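Blocks and Boards: the Bokcombe toy workshop gallery

28 June 2019

I have been promising a proper page of the block sets for ages, so let's get into it! Anyone who has been to my place knows the shed has been overrun with coloured shapes since March, and I couldn't be happier about it. I love the chunky plastic ones best. They have such good strong colours, they wipe clean after a sticky afternoon tea, and they make a lovely clack when you set them down on timber.

My other great love is the board underneath. A block on carpet wobbles, and a block on a glass table slides off and goes under the couch (ask me how I know), but give it a flat piece of pale wood and everything looks its best. The grain does half the decorating for you. 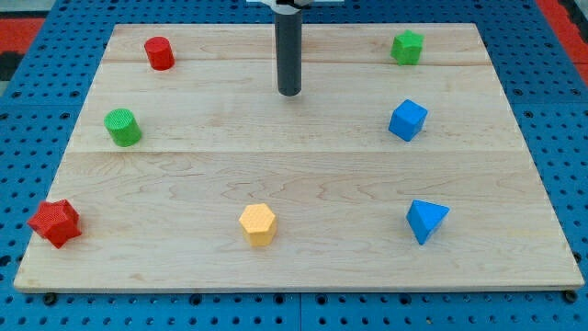 Shapes first, then. A cube is the one everybody grabs, and fair enough, it's a beauty and it stacks. Cylinders are more fun than they get credit for, because you can stand them up like a tin of beans or send them rolling the length of the board. My favourite is the pentagon though! Five sides is such an odd, cheerful number, and little kids who have squares and circles sorted will stop and turn it over and over, trying to work out what it is.

Colour next. Red, green and blue is still the mix I'd start anyone off with, and I like having two different shapes in the same green so you can sort them one way and then change your mind and sort them the other. My favourite layout is a loose ring with bare wood in the middle. It leaves a nice clear spot for building, and you can see every piece at once instead of digging through a tub.

The boards I like are made from a few planks joined side by side, with straight seams you can run a finger along. Wavy grain is a bonus. I once drove to Larnus and back for a board with ripples in it like a creek bed, and I'd do it again tomorrow.

Pegboard is the other thing I get asked about. I'm all for it, and in blue especially! Pale timber on a blue background just sings. The holes are handy too, since a bolt will drop straight in wherever you want one.

A few odds and ends for the collectors. The Fiadzo sets come in a calico bag and the Hendix ones come in a box with a sliding lid, and I keep both kinds on the same shelf. My own collection went past 800 pieces this year, which is a bit silly for a shed that size, but there's room for one more shelf above the window and I've already got the brackets.

More sets to come once I've cleared the bench.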